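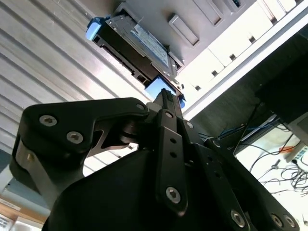
Talks > Repair & Reuse > Speaker Notes

October
By Ngaio Ashby

OK, water within reach, phone off, clicker in left hand. Say hi, say my name slowly (it's NYE-oh, wait for the nods), then straight into it.

So I refurbish desktop towers. Old office ones mostly, the kind that sat under a desk in accounts for years. The Lelard project has sent 305 of them back out the door, and I still get a little thrill when the side panel comes off!

Start with the drive, everybody has lost a drive or knows someone who has. Talk about the blue tabs. I love the blue tabs. There's one at each end of the drive, plastic, very bright, and on most towers like this that color is the maker's way of saying "you can touch this part." Ask who has ever taken out a screw they didn't need to. Hands will go up. Mine too.

The drive goes into the bay at a bit of a tilt, and people panic at the tilt and shove. Don't shove! Ease it in, let it level out, listen for the click. If there's no click, slide it back and look for a cable hiding behind it — nine times out of ten (OK, I made up that number) there's a cable.

Tell the Whitcombe story here if we're on time. Skip it if we're past 2:20.

Drink some water. Next slide.
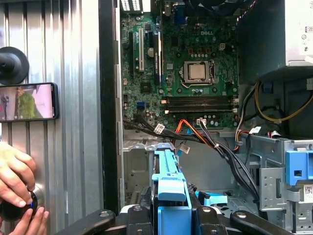
MORKCOMBE, October — The afternoon session is the one where people get nervous, so go slower from here on. Point to the little DELL on the board, right above the socket, then drop down to the processor. No cooler on it, just bare silver metal. With the cooler on you never see the thing that does all the work.

Things to say about it:

- Old thermal paste comes off with a lint-free cloth and rubbing alcohol. Paper towel sheds. Fresh paste, a small blob, smaller than you think.
- Leave the lever alone unless the chip is coming out.
- The four memory slots look empty, so this is a nice moment to pass the loose sticks down the rows and let people find the notch.
- Coin cell, between the white slot and the black one. If a tower forgets the time, try a new one of these first. Cheapest fix in the whole talk.

Then cables. Let them laugh, it's a tangle! Orange one is SATA, that's your data. The bundle of black wires heads over toward the drive bays. Take a picture on your phone before you unplug anything, every single time, even if you've done 1,000 of these.

Mention the Firar checklist, copies by the door. Questions until they kick us out, and please remember to get the screwdrivers back.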